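Die Süßigkeitenkiste und das Glas daneben
Was man Gästen hinstellt, wenn man nicht kochen will

Troltari Magazin, Ausgabe Dezember
Text: Redaktion Haushalt

In Hinlow kommt der Besuch im Winter ohne Anmeldung. Man klingelt, zieht im Flur die Schuhe aus und sitzt fünf Minuten später mit einer Tasse in der Hand da. Wer dann erst in der Küche sucht, findet eine halbe Packung Zwieback. In vielen Haushalten steht deshalb eine Kiste bereit, und in der Kiste liegt, was sich hält: einzeln verpackte Kleinigkeiten, süß und salzig gemischt, dazu etwas Frisches, meistens Zitrusfrüchte.

Wir haben uns angesehen, wie so eine Kiste gefüllt wird. Der erste Schritt ist Ausräumen. Alles kommt auf ein Tuch, damit man sieht, was noch da ist und was doppelt gekauft wurde. Bei uns war es ein cremefarbenes mit kleinen Kirschen. Auf einem hellen Stoff findet man auch die kleinen Sachen wieder, die auf dunklem Holz gern verschwinden.

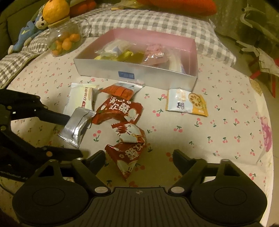
Seite zuletzt geändert: Dezember, 16.40 Uhr

Silber, Orangerot, Weiß mit blassem Gelb, viel Rot: Nach der Farbe lässt sich das Sortiment schnell trennen, nach dem Inhalt schon weniger. Wer die Schrift auf den Päckchen nicht lesen kann, muss aufreißen und probieren. Auf der großen roten Packung steht 满心欢囍, was sich mit »das Herz voller Freude« übersetzen lässt. Das letzte Zeichen ist das doppelte Glück, das man von Hochzeiten kennt. An seiner Stelle stünde sonst das einfache 喜, die Aussprache bleibt gleich. Solche Wortspiele sind auf Packungen beliebt, und Rot ist bei Geschenken und zu Festen ohnehin die übliche Farbe.

Gekauft wird so etwas lose. Bei Entili in Flurnport stehen die Behälter an der Längswand des Ladens, man nimmt sich eine Tüte, füllt sie und zahlt nach Gewicht. Laut Aushang an der Kasse führt das Geschäft 413 Sorten, davon 121 salzige. Wer zum ersten Mal dort ist, nimmt zu viel mit. Eine gut gefüllte Tüte wiegt 2000 Gramm, und dafür reicht zu Hause keine Kiste.

Besser ist es, mit einer kleinen Menge anzufangen und nachzulegen. 80 Gramm je Sorte genügen für einen Nachmittag mit Gästen, dann bleibt auch Platz für fünf oder sechs verschiedene. Schokolade gehört bei geheizten Zimmern an die kühlste Seite der Wohnung. Gepufftes und Geröstetes verträgt die Wärme besser, wird aber zerdrückt, wenn schwere Päckchen darauf liegen. Also kommen die schweren nach unten.

Beim Einräumen gibt es zwei Schulen. Die einen stellen alles in Reihen, mit der Schrift nach vorn, und die Kiste sieht dann aus wie ein Ladenregal. Die anderen kippen hinein, was auf dem Tuch liegt, und schütteln einmal. Ordentlich hält bis zum ersten Kind. Wir haben einen Mittelweg ausprobiert: hohe Sachen nach hinten, flache nach vorn, und in die Mitte das, was weg soll. Auf das Haltbarkeitsdatum haben wir beim Ausräumen geschaut und die älteren Sachen obenauf gelegt.

Bleibt das Frische. Kleine Orangen, Kumquats oder Mandarinen passen gut zu einer flachen Kiste, wenn man sie in ein eigenes Gefäß gibt. In der Kiste selbst haben sie nichts verloren. Eine weiche Frucht zwischen Folienpäckchen fällt erst auf, wenn es klebt. Ein bauchiges Glas mit Henkel tut es, man kann es mit einer Hand herumreichen, und jeder sieht gleich, ob noch etwas drin ist. Die großen Früchte kommen obendrauf oder daneben. Wer welche mit Stiel und Blatt bekommt, lässt beides dran.

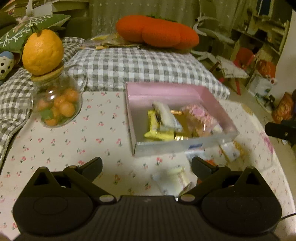 Kamarul Sumampouw hält davon nur die Hälfte für richtig. Zitrusfrüchte gehörten auf einen Teller, möglichst ohne dass sie sich berühren, und in ein geschlossenes Glas schon gar nicht, dort werde es feucht und die unterste sei nach ein paar Tagen hin. Für einen Abend könne man das machen, es sehe ja schön aus. Danach müsse alles wieder heraus. Bei der Kiste wiederum sei er weniger streng, seine Mutter habe jahrelang eine alte Keksdose genommen, und beschwert habe sich keiner.

Mit der Feuchtigkeit hat er recht. Wir haben das Glas zwei Nächte mit aufgelegtem Deckel in der Küche stehen lassen, danach war es innen beschlagen. Ohne Deckel passierte das nicht. Früchte mit Druckstellen sollte man vorher aussortieren und gleich essen. Gewaschen wird erst kurz vor dem Servieren, und wer es vorher tut, trocknet jede einzeln ab. Schalen, die mitgegessen werden, etwa bei Kumquats, wäscht man heiß.

Und die Kiste? Ein offener Kasten hat den Vorteil, dass die Gäste zugreifen, ohne zu fragen. Ein rosa Kasten fällt auf dem Tisch natürlich mehr auf als ein brauner. Schwierig ist nur der Abfall. Einzelverpackungen machen viel davon, und leere Hüllen landen gern wieder zwischen den vollen. Eine kleine Schale daneben hilft, am besten stellt man sie hin, bevor das erste Päckchen offen ist. Das Tuch kann liegen bleiben. Krümel schüttelt man am Abend über der Spüle aus, Flecken von Orangensaft gehen mit kaltem Wasser und etwas Seife heraus, solange sie frisch sind.

Mehr aus dem Ressort Haushalt
Welche Tischdecke verträgt Kochwäsche?
Mandarinen lagern: Keller, Balkon oder Kühlschrank
Ein Vormittag auf dem Markt in Flurnport
Tee für viele: Kannen im Vergleich

Kontakt | Impressum | © Troltari Magazin, Hinlow | Nach oben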